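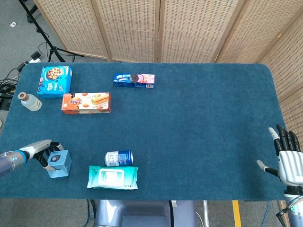

*Source: Uvine household items archive, Winberg.*

**Figure 12.** Snack boxes, a drink can and a packet of wet wipes on a cloth-covered table.

### 3.1 Packaging types

Items were grouped by the form of the package and not by its contents. Printed boxes were the largest group in the Ulside inventory, with 828 of 915 entries. Box proportions vary widely, from the long, flat snack box to the slim cookie box in Figure 12. Cans were recorded separately – a can on its side needs a different shelf depth from one stored upright. Soft packets, such as the mint green and white wipes, have no fixed height. Their thickness was measured under a flat plate after 31 seconds.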